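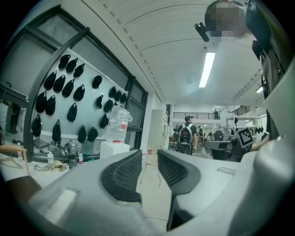 Hand-held grippers out on the floor, pouch panel by the window

How to run a hand-held gripper demo at an open day

Wrote this up fast after the August open day at Rillell, before I forget it all. Works for a small shop, one big room, people wandering in and out. We had almost 400 through. You won't need that many.

What you need

- 2 hand-held grippers, plus one spare on charge
- a panel of small things to grab, hung up by loops or tabs
- one long counter for parts and tools
- Dolix (or whatever you record with) on a laptop, logged in BEFORE doors open

Step 1. Hang the panel

Pegboard type is best. Chest height and up for adults, leave a lower row for kids. Space things out evenly or the fingers snag the neighbor. All one color is fine. Black pouches on white show up well from the back of a group.

Step 2. Check the fingers

Squeeze each gripper 5 times. Look at the black mesh pads on the inner faces - if a corner is lifting, swap it now. Wipe them down. Check the square marker is on tight and clean, no tracking without it.

Step 3. Cables

Tape what you can. Ours were thin red and tan ones and they tangle the minute you turn around. Keep the walking path on the other side of the room from them.

Step 4. The demo itself

Keep it to 12 minutes. Longer and they drift off to the stairs.

Show one grab, slow. Then one at normal speed. Then hand it over. Dont explain the software first, let them hold the thing. Most people squeeze too hard, tell them to close until it touches and stop.

Two people at the panel at once is the limit. Stand them a good arm apart. Anyone with a headset on gets a helper next to them, always.

Step 5. Playback

Pull up the last run in Dolix and let them see there own hand path. The Camer crew do this on a big screen, we used the desk monitors. Fine for three or four people.

Step 6. Reset

Rehang everything, wipe pads, swap battery. Takes 3 minutes if the hooks are labeled.

Other bits

Put water out. Turn the fan on early. Backpacks are ok if people keep clear of the counter.

Čierny version of the panel has deeper hooks - will add measurments when I get them.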